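Balsa bridge, 80 g limit - keeps failing at the same joint
Posted in: School and Hobby Engineering > Structures

gusset_gus
2006-05-02
My Year 9s are building balsa bridges for the Ivell challenge. Limit is 80 g including glue. The best one so far is a Warren truss and it lets go at the same bottom chord joint every time, well short of what the sums promised. The sums were mine, so go easy.

tramstop
What glue? If it's the white stuff from the supply cupboard I think we've found your colour-coded culprit.

gusset_gus
Varken wood glue, clamped overnight. Joint looks fine. The timber beside it tears.

old_penstock
Then your glue is doing its job and the wood isn't. Put a gusset plate on it. You'd think someone with your user name would have got there first.

gusset_gus
I walked into that.

mildly_torqued
Disagree with penstock. Gussets on every joint will eat your weight limit and the kids will learn that the answer to everything is more wood. Go to a Pratt, keep the long diagonals in tension and shorten the compression members. We did that at Nadar last November and came in 11 g under.

old_penstock
And where did you place?

mildly_torqued
17th. But light.

tramstop
Nobody said gussets on every joint, torqued. He has one that fails. Also check the grain direction on that chord, I've seen kids cut them crossways to save a trip back to the bench.

gusset_gus
Grain. Oh dear. Going to look at the offcuts.

lattice_fan
Weighing in for holes over solid. Urnard sell a lattice bar kit that's good for showing a class how much material you can leave out before anything complains. Anyway, my favourite bit of lattice: 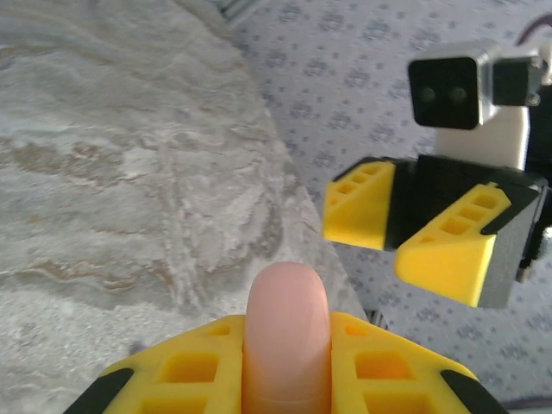 Yellow plastic, plenty of holes, finger for scale.

mildly_torqued
Plastic isn't balsa. Different behaviour entirely.

lattice_fan
Yes, I'd noticed it doesn't float off when you sneeze.

gusset_gus
Back from the bench. Bottom chord was cut across the grain on all 3 bridges. Recutting Thursday, with one small gusset to keep penstock quiet.

old_penstock
It won't.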